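Finally saw Collside last night. Jun 9, 2026, late show, around 30 people in the room, half of them on their phones.

Quick thoughts before work. First hour drags. Like really drags. The train stuff is great though, and the score, wow. Did not expect to like Modik after that awful trailer.

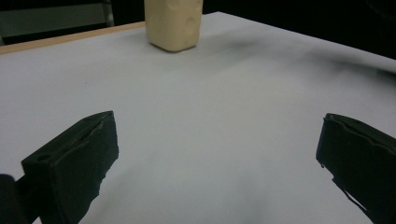

Cream block, white table.

Ending felt rushed. Two big fights, one speech, credits. I wanted ten more minutes with the sister, she was teh best part and she gets maybe four scenes. 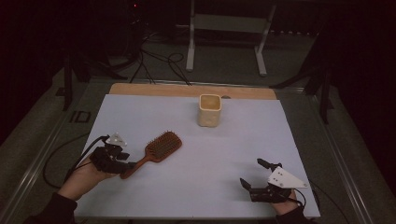
Is it better than Storkano?

No. Storkano had jokes. Saw that one twice in December and would go again. Collside takes itself so seriously, everybody whispering in the rain.

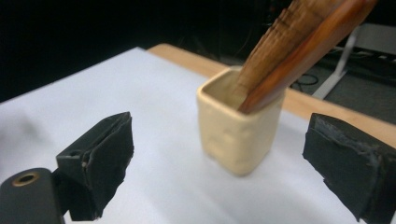
Also the sound at the Nyitrai was way too loud again, had to cover my ears in the tunnel part. Seats are nice since they redid them. Popcorn stale.

People online are saying it flopped already, no idea, the late show is never full there. I'd wait for streaming

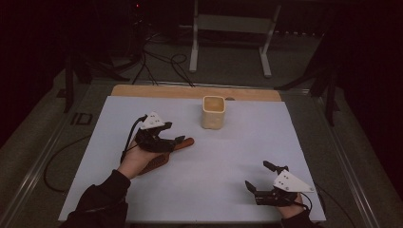

unless you love trains, then go now and sit near the back. Stay for the credits too, theres a short bit with the sister and the dog. Ok running, bus in five.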